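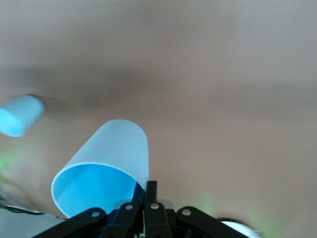

Jan 28, 2025. Cup stock, Wekine bench. Opened the second sleeve of the Phelan paper cups, lot 3145, 100 to the sleeve. Wall colour is paler than the inside, and the rim shows as a thin white band, so a nick in it should be easy to find by eye with the cup on its side. Rejected 11 for dented rims. Kept them in the tray by the sink for the crush checks.

Outer surface is smooth and matte. Pencil marks poorly on it; use the fine marker, on the base only.

To do: weigh ten from each sleeve, ask Osian Ruddock whether the Brelley order is the same lot. Shelf label still says Jumano, needs changing.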